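월세 작업실에서 로봇 팔 키우기

처음부터 로봇을 만들려던 건 아니었다. 정말이다. 나는 의자 다리를 깎고 싶어서 공유 작업실에 들어간 사람이고, 첫 달에는 대패 날을 가는 법만 배웠다. 그런데 옆자리 사람이 책상 위에서 손바닥만 한 모터를 돌리며 킥킥 웃고 있으면, 그게 궁금하지 않을 도리가 있나. 1월의 일이었고, 작업실 난방은 시원찮았고, 나는 대패를 내려놓고 그쪽 책상으로 의자를 끌고 갔다.

옆자리 사람의 이름은 윌리 제이컵스(Willy Jacobs). 한국말은 나보다 느긋하게 하고 납땜은 나보다 열 배쯤 빠르다. 우리 작업실 이름은 '컬로우(Cullow)'인데, 원래 인쇄소였던 건물 2층을 통째로 쓴다. 안쪽에는 목공 기계가 있고 창가 쪽은 전자 작업대, 그 사이에 모두가 컵라면을 먹는 긴 테이블이 있다. 톱밥이 납땜 인두 쪽으로 날아가지 않게 비닐 커튼을 쳐 두었지만, 톱밥은 톱밥의 길을 간다. 내 첫 번째 회로 기판에서는 은은하게 참나무 냄새가 났다.

우리가 만든 팔의 이름은 '불트덴(Vultden)'이다. 무슨 뜻이냐고 묻는 분이 많은데 뜻은 없다. 윌리가 키보드를 아무렇게나 두드려서 파일 이름을 지었고, 그 파일이 살아남았을 뿐이다. 관절은 여섯 개, 끝에는 집게가 하나. 뼈대는 전부 3D 프린터로 뽑았는데, 제일 큰 부품인 어깨 덮개 하나에 14시간이 걸렸다. 밤에 걸어 두고 집에 갔다가 아침에 와 보니 노란 국수 한 그릇이 되어 있던 날도 있었다. (그 국수는 아직 작업실 선반에 모셔 두었다. 손님들이 제일 좋아하는 전시품이다.)

부품 얘기를 조금만 더 하자. 모터는 '드클레르크(Declercq)'라는 작은 가게에서 샀다. 여섯 개를 한꺼번에 샀더니 주인이 배선용 케이블을 한 묶음 얹어 주셨는데, 그게 얼마나 고마웠는지 모른다. 로봇 팔을 만들어 본 사람은 알 거다. 돈은 모터에 쓰고 시간은 케이블에 쓴다. 팔꿈치를 굽힐 때마다 선이 끼고, 선을 길게 빼면 손목에 걸리고, 짧게 묶으면 한 바퀴 돌다가 툭 빠진다. 나는 결국 선을 관절 바깥으로 느슨하게 돌리고 중간중간 벨크로로 잡았다. 예쁘지는 않다. 그래도 빠지지 않으니까 됐다!

조립에서 내가 가장 많이 배운 건 나사였다. 64개의 나사 가운데 절반은 같은 규격인데 나머지 절반이 아주 조금씩 다르다. 길이가 2밀리미터 긴 놈을 손목에 박았다가 안쪽 기어를 긁어 먹은 뒤로, 나는 나사를 달걀판에 담아 순서대로 늘어놓는다. 달걀판은 사랑이다. 칸마다 번호를 써 놓으면 중간에 밥을 먹고 와도 어디까지 했는지 바로 알 수 있고, 엎어도 덜 섞인다. (엎어 봤다.)

드디어 팔이 처음 움직인 날, 우리는 박수를 쳤고, 팔은 긴 테이블 위의 종이컵을 내 무릎으로 쳐서 떨어뜨렸다. 어깨 모터의 방향이 반대로 설정되어 있었던 것이다. 왼쪽으로 가라고 하면 오른쪽으로 가고, 내려가라고 하면 하늘을 찔렀다. 윌리는 의자에서 거의 굴러떨어졌고 나는 커피에 젖은 바지로 설정 파일을 열었다. 그 뒤로 우리의 첫 번째 규칙은 '움직이기 전에 음료를 치운다'가 되었다. 두 번째 규칙은 '비상 정지 버튼은 팔이 닿지 않는 쪽에 둔다'. 이것도 물론 당해 보고 만든 규칙이다.

소프트웨어는 '비스포트(Visport)'라고 부른다. 우리가 직접 짠 코드 뭉치에 거창한 이름을 붙인 건데, 하는 일은 단순하다. 사람이 조종기로 팔을 움직이면 그 움직임과 카메라 영상을 같이 저장하고, 나중에 그걸 가지고 팔에게 동작을 가르친다. 처음에는 좌표를 하나하나 적어 주는 방식으로 했다. 집을 곳, 놓을 곳, 그 사이에 들러야 할 곳. 그러다 물건이 손가락 한 마디만 옆으로 가도 허공을 꽉 쥐는 집게를 보고 있자니 서글퍼졌다. 빈손으로 아주 당당하게 목적지까지 가서, 아주 조심스럽게 아무것도 내려놓지 않는다. 그 뒷모습을 보셨어야 하는데. 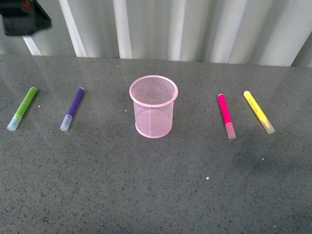
과제를 고르는 일은 의외로 오래 걸렸고, 나는 그 고민이 이 취미에서 제일 재미있는 부분이라고 생각한다. 빨래 개기는 너무 어렵고, 블록 쌓기는 다들 하고, 달걀 옮기기는 윌리가 결사반대했다(달걀판은 되고 달걀은 안 된단다). 그래서 고른 게 펜 꽂기다. 분홍색 철망 펜꽂이를 가운데 세우고 초록과 보라 마커는 왼쪽에, 자홍과 노랑은 오른쪽에 눕혀 놓으면 준비 끝. 쉬워 보이지만 양쪽 마커가 서로 다른 방향으로 기울어 있어서 집게도 그때그때 손목을 다르게 틀어야 한다. 오른쪽 두 자루처럼 가까이 붙어 있으면 더 골치다. 자홍을 집으러 가다가 노랑을 툭 밀면 그다음 계획이 전부 어긋나니까. 게다가 반투명 뚜껑! 몸통은 색이 또렷한데 뚜껑은 희끄무레해서, 회색 얼룩무늬 상판 위에서 어디까지가 펜인지 가려내는 게 우리 프로그램에는 꽤 까다로운 문제였다.

조종은 번갈아 했다. 나는 성격이 급해서 집게를 펜 위로 휙 보내는 편이고, 윌리는 숨을 참고 천천히 내린다. 처음엔 각자 편한 대로 하면 되겠지 싶었는데, 두 사람의 기록을 섞어 가르쳤더니 팔이 이상한 버릇을 배웠다. 휙 갔다가 갑자기 멈춰서 한참 망설이고, 다시 휙. 우리 둘의 나쁜 점만 닮은 아이를 보는 기분이랄까. 결국 속도를 맞추기로 하고 메트로놈 앱을 켰다. 똑, 딱, 똑, 딱. 옆에서 서랍장을 짜던 회원이 자기 톱질까지 박자에 맞게 된다고 투덜거렸다.

그렇게 모은 시범이 240번이다. 한 번 꽂고, 꺼내고, 다시 눕히고, 위치를 조금 바꾸고. 이쯤 되면 로봇이 사람을 훈련시키는 건지 사람이 로봇을 훈련시키는 건지 헷갈린다. 나는 집에서도 볼펜을 보면 어느 각도로 집어야 할지 재고 있었고, 한번은 회의 중에 동료의 펜을 집어서 동료의 머그컵에 꽂았다. 커피가 들어 있었다. 미안합니다, 다시 한번.

학습은 작업실 구석의 낡은 컴퓨터로 돌린다. 그래픽카드가 열심히 일하는 동안은 그 자리가 제일 따뜻해서, 겨울에는 다들 슬금슬금 모여들어 손을 쬐었다. 결과는 들쭉날쭉하다. 어느 날은 네 자루를 연달아 쏙쏙 꽂아서 우리를 의기양양하게 만들고, 다음 날 형광등 하나를 갈았더니 첫 자루부터 헤맨다. 조명이 이렇게 중요한 줄 알았으면 시범을 모을 때 낮과 밤을 섞었을 것이다. 지금은 커튼을 쳤다 걷었다 하면서, 스탠드도 이쪽저쪽 옮겨 가면서 새로 모으는 중이다.

제일 자주 실패하는 지점은 집는 순간보다 꽂는 순간이다. 마커 끝이 펜꽂이 테두리에 딱 걸리면 팔은 그걸 모른다. 집게에 힘을 느끼는 센서가 없으니 그냥 계속 밀고, 펜꽂이는 스르륵 밀려 나가고, 팔은 끝까지 따라간다. 윌리는 힘 센서를 달자고 하고 나는 일단 집게 끝에 고무를 덧대 보자고 한다. 센서는 비싸고 고무장갑은 부엌에 있으니까. 손가락 부분을 잘라 씌웠더니 마커가 덜 미끄러지긴 하는데, 놓아야 할 때도 잘 안 놓는다. 꽂아 놓고 다시 들고 나오는 모습이 어찌나 미련이 넘치는지!

혹시 따라 만들어 볼 분이 있다면 집게부터 만들라고 말씀드리고 싶다. 우리는 어깨부터 시작해서 순서대로 올라갔는데, 막상 끝까지 가서 집게를 달아 보니 생각보다 무거워서 팔꿈치가 축 처졌다. 결국 팔꿈치를 두 번 다시 뽑았다. 끝에 무엇을 달지, 그게 얼마나 무거운지 먼저 알면 나머지가 훨씬 편하다. 그리고 전원은 넉넉한 걸로. 모터 여섯 개가 동시에 힘을 쓰면 작은 어댑터는 조용히 꺼지고, 팔은 들고 있던 것과 함께 털썩 주저앉는다. 수건을 깔아 두면 소리가 좀 덜 슬프다.

의자 다리는 어떻게 됐느냐고? 세 개까지 깎았다. 네 번째 나무토막은 지금 불트덴의 받침대로 쓰고 있는데, 무게도 높이도 어찌나 딱 맞는지 도저히 뺄 수가 없다. 윌리는 새 나무를 사 오라고 하고, 나는 다음 주에 어깨 덮개를 한 번만 더 뽑아 보고 가겠다고 했다.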